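Nedmont Runners and Walkers — injuries and recovery group
Minutes, April 15, 2024
Held at Andow Hall, small room

Shares 20 | Comments 3

Present: Behrouz Tabrizi (chair), Prasetyo Yeoh (notes), Mrs Rezaei, Lorna, Kit, Dev, both Susans. Apologies from Halina, and from Mick who has his own ankle to see to.

Started late, key trouble again.

1. Last minutes
Agreed. One correction: it was Kit's left heel not the right. Prasetyo to change on the copy in the folder.

2. Heel pain
Main item. Several members reporting sore heels first thing in the morning, worst on the first few steps, easing off once moving. Susan P has had it since before Christmas. Behrouz went through the leaflet from the physio evening. Points noted:

Calf and foot stretches before getting out of bed, not after. Towel round the ball of the foot, knee straight, pull gently, hold, let go. Repeat.

No barefoot on hard floors at home. Kit said slippers count as barefoot if they are flat and worn through. Agreed.

Frozen bottle of water rolled under the arch in the evening. Sock on, or a cloth over the bottle. Lorna did it with bare skin and was sorry.

Cut back the distance, don't stop dead. Swap one run for the pool or the bike. Hills and sprints to wait.

Anyone whose pain is there at rest, or at night, or with numbness or swelling, to see GP or physio and not wait for the next meeting. Behrouz asked for that to be minuted in full so it is.

Dev asked about insoles. Long discussion. Susan W swears by the soft ones from the chemist, Susan P had the same pair and no difference. General feeling: try a cheap pair first, give them a few weeks, ask the physio before paying for anything moulded. The club is not going to recomend a make.

Night splints — two people have tried, one gave up as couldn't sleep. No view taken.

3. Shoes
Follows from above. Old shoes being kept far too long. Lorna has been writing her miles inside the tongue in biro and found the current pair at 514. She is retiring them to the garden.

Shoe swap shelf at the back of the hall: fine for trail shoes hardly used, not for anything with a worn heel. Mrs Rezaei to go through the shelf and bin what's past it. Some pairs have been there since the move.

Lacing: Kit will show the heel lock lacing at the start of a Tindetti loop session, five mins, no more.

4. Tindetti loop
Path along the bottom still rutted. Two turned ankles since last time, neither bad, both walked back. Suggested we go round by the upper track until it's been levelled. Behrouz has emailed the council, reference ends 317, automatic reply only. Will chase.

Discussion on what to do on the spot for an ankle. Stop, sit, shoe off or loosened, cold pack wrapped in something, foot up, get a lift. If they can't take weight on it for four steps, or it looks the wrong shape, it's an X-ray. Dev pointed out that hardly anyone carries a phone on the loop. Leaders to carry one from now on, charged.

First aid bag: cold packs out of date, no scissors. Prasetyo to sort. Second bag wanted for the beginners group as they now go out at the same time.

5. Beginners
Going well, fewer dropping out than last year. Shin pain the usual complaint, nearly all from doing too much in week two and three. Susan W wants the plan slowed down: repeat week two for anyone sore. Agreed, no objection.

Warm up to be brisk walking and leg swings. Long held stretches moved to the end. Some of the older members don't like the change and may say so. They can stretch before if they want to, just not hold up the group.

Balance work added, one leg standing by the wall, then eyes closed for those who are steady. Good for ankles after a sprain as well. Mrs Rezaei has a sheet on this with large print, copies from her.

6. Money
Balance 1195 pounds. Hall hire to come off that. Agreed to spend on both first aid bags and a box of cold packs. Physio evening in July to be paid for on the door, members half price. Raffle — not this time, everyone tired of raffles.

7. Physio evening, July
Topic to be knees, by show of hands. Hips second. Behrouz to book the big room and ask for mats, as last time there weren't enough and people ended up on coats. Questions in beforehand please, on paper or by message, no personal diagnosis from the floor. Prasetyo to collect.

Dev to ask if the speaker can bring resistance bands to try in different strengths. Kit says the ones we have are perished.

8. AOB
Lorna: cramp at night, anyone else? Yes, four. Calf stretch before bed, drink enough in the day, mention it to the pharmacist if on tablets. To go on next agenda properly.

Susan P: can the newsletter be shorter. Noted.

Kit: lost, one grey knee support, medium.

Tea rota as before except Halina swaps with Dev.

Actions
Behrouz — council, big room, mats
Prasetyo — first aid bags, questions, correct last minutes
Mrs Rezaei — shoe shelf, balance sheets
Kit — lacing
Dev — bands, phone list for leaders

Closed after tea. Next meeting same room, date to be sent round wiht the newsletter.
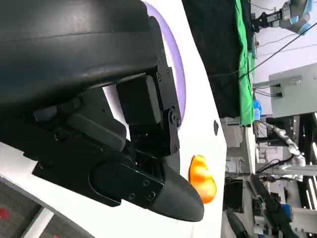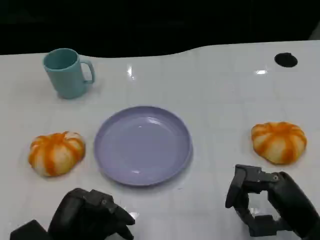 Second photo: teal mug on the white table.

Comments (3)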